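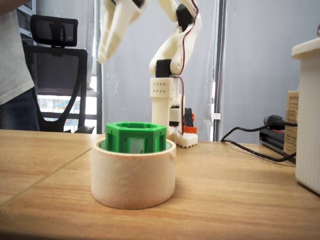 Green insert seated in the wooden ring, rim standing proud.

Fitting a printed insert in a wood ring

Print the insert first, then measure it. Dont trust the file.

1. Sand inside of the ring, 120 then 220. Wipe out dust.
2. Test fit. Too tight? Sand the ribs, not the rim.
3. Leave the top sticking up a bit so you can grab it.
4. Wax the ring. Let it sit overnight befor the insert goes back in.

No glue. You'll want it out again.

Posted by Piyumi Roy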